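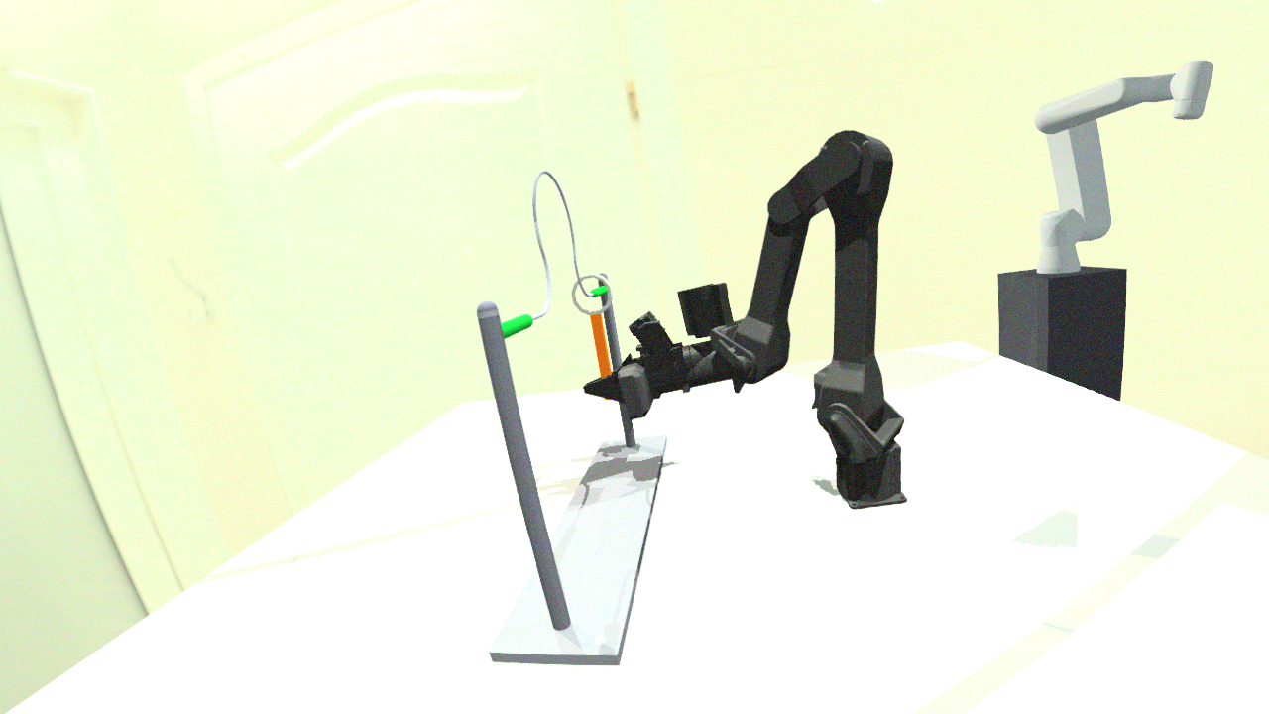 Most claims made for standing desks have never been tested properly, and the firms selling them seem happy with that. We want people who doubt the sales talk as much as we do. Good backs, they say, come from a change of furniture. Maybe. A plain white top like the one shown here costs little enough, and it's the legs, the motor and the promises that push the price up.

Atemside is looking for 50 office workers to take part in a study of sitting, standing and sore backs. You will be given an adjustable desk for 3 months and asked to fill in a short form every Tuesday. It takes less time than the average wellness email and asks better questions.

We ran a smaller round last year. Of the 317 people who applied, far too many had already made up their minds. Please don't apply if you write about desks for a living, or if you work for Volitz or Entili, who both sell them. Neither firm is paying for this, and neither will see the results early.

You should:
work at a desk at least four days a week
be over 18
have had no back surgery
be willing to tell us if nothing changed

You will get £100 at the end, whatever you report. The desk goes back.

We can't promise you will feel better. We'd be wary of anyone who did.

Places start in September. Forms are at the front desk of the Vinari building, or ask for one by post.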